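Air-drying gets the green light at Skendale

3 min read

If you live in one of the Skendale buildings you probably got the notice under your door already, but for everyone who recycled it with the pizza flyers, the news is good. As of March 14, 2021, we can all hang our laundry up to dry by the balcony windows. Every building, every floor, no permission slip.

I've been in Iwasaki House for six years and I have wanted this for all six of them! The old rule said no clothes in view of the courtyard, period. You could have a bicycle out there, or a dead Christmas tree well into February (guilty), but one damp pillowcase and you got a letter.

The change came out of a survey the management office ran this winter. They sent it to all 254 apartments and asked what bugged us most about doing laundry here. I figured parking would somehow win anyway, but the dryers took it by a mile. Two of the machines in the Gratovberg Street basement have been out of order since before the holidays, and the ones that do run will happily take your quarters and hand you back a warm wet towel.

According to the notice, the shared dryers ran 2,767 loads last year across the three buildings. That sounded like a lot to me until I thought about my own family and how many of those were probably our socks.

So the new rule is pretty short. Hangers and small racks are fine on the inside of the balcony window, and they're fine on the balcony itself as long as nothing goes over the railing. Overhead hooks are allowed too, if they come out again when you move. I'm a hanger person myself. A shirt that dries on a hanger goes straight into the closet, and I get to skip the iron, which I was going to skip regardless. One thin off-white hanger up by the dark-framed balcony window doesn't take up much space, either.

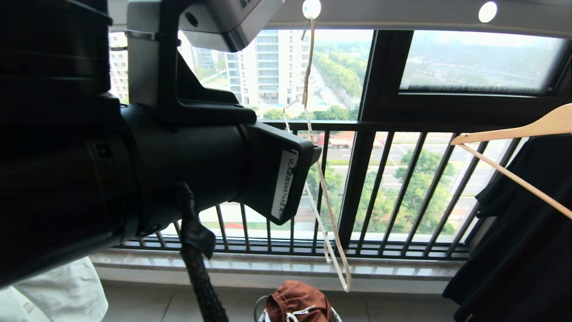

What about the rest of the laundry?

Sheets and comforters are the sticking point. The office would still like those to go in the basement dryers, mostly on account of condensation on the glass. I get it. Our bedroom window fogs up if somebody boils pasta. They suggest cracking the balcony door for a while when you've got a full load up, and the notice says to give the washer an extra spin first. I tried the extra spin last night with a pair of jeans and it made a real difference, though it also walked the machine a few inches toward the door.

The overhead weight limit is in there too, in very small print at the bottom of page two, and it's basically clothes only. No plants, no hammock chairs. (Somebody must have asked.)

Hooks and hangers to share

The Hetotel hardware store down the hill has put aside 400 plastic hangers for residents, free while they last, in a bin next to the paint counter. Bring your own bag. I went by after work and the bin was still almost full, but it was raining and I had the place to myself. They carry adhesive hooks as well, at the regular price, and the clerk told me to let them sit overnight before hanging anything on them. I have not been known for my patience with adhesive, so we'll see!

Broken dryers are supposed to be fixed by the end of the month. If yours eats your money before then, write the machine number on a slip and drop it in the office mailbox. Refunds are coming off your next rent statement instead of in cash.

Questions about the rule go to the front desk, extension 2093, mornings only. I already called to ask about swimsuits on the railing - still a no.

Contact the newsletter | © 2021 Skendale Residents' News | Back to top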